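Notes for week 6: grasping soft things, and why your project logs matter

Okay, so these are my notes from the session on soft packaging, tidied up a bit for anyone who missed it (and for those of you who were there but spent the time fighting with your laptops – I saw you!). They go with chapter four of the reader, but I've wandered off from the chapter quite a lot, so please don't treat them as a replacement for it.

Let's start with the thing I kept coming back to on the whiteboard. A rigid box is a friendly object. It has corners, it has flat sides, and it looks the same after you touch it as it did before. A bag of chips is mostly air with some food at the bottom. Squeeze it and the shape changes, let go and it changes again, and if your grasp planner was built on the first shape it's now working from old news. Omid's group ran straight into this in December when they used their box code on bags without changing anything, and their write-up is on the course drive if you want to see a really good account of a bad afternoon.

For the project, your task is the small shop task: take a snack bag from the shelf, put it in the basket, keep hold of the basket. I know that last bit sounds like nothing. It's the part most teams underestimate! One hand is committed to the handle for the whole run, so you're planning for a body that has one free hand and one hand with a job, and every time the basket gets heavier the balance shifts a little under you.

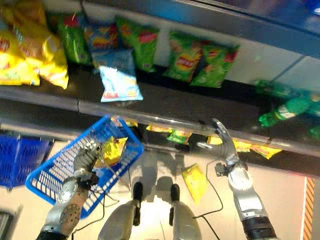

Which brings me to reach. Several of you asked if the shelf could be placed square to the robot to make the math easier. It can, for your first tests. For the graded runs I'll turn it, and I won't tell you by how much, so please don't hard-code an approach angle. Get the shelf edge from your own sensing and plan from there. Metal edges are shiny and shiny things confuse depth sensors, so look at your raw depth data before you blame your planner. Amirhossein lost a whole evening to a planner bug that was really a reflection.

A few things on fingers. Pinching a bag at the top seam works nicely when the bag is standing up. When it's lying flat, the seam is down against the shelf and you need something else: slide it toward the edge and take it there, or press lightly from both sides. I like the slide, personally, but you're welcome to prove me wrong in your report. Small flat packets are their own little misery, and I'd leave them until the big bags are working.

Now, logs. Each team has a budget of 500 trials over the term. Last year's best team used 387 of theirs and could tell me what went wrong in every failed one. Another team used the full budget and handed in a spreadsheet with a column that said "fail" over and over, which is no use to anybody. Write down the item, how it was lying, which grasp you tried, and what happened in plain words. "Bag slid out at the seam" is a great log entry.

Before next week: read section 2 of the Bornulstead handout (the part on friction, skip the appendix), do the worksheet, and send me your team's grasp plan. One page is plenty. A sketch on paper is fine if I can read it. Houshang and Babak, you two still owe me the one from last time.

Room 246 is open until 9 p.m. for practice runs. Please put the chargers back.

Comments

Arash Farahani
Does a bag count as in the basket if it's sticking out over the rim?

Babak Shirazi
Ours is coming tonight, sorry! Houshang has the sketch.

Omid Yazdani
For anyone looking for our write-up, it's in the folder called Jalance. The slide works much better if you slow down near the edge.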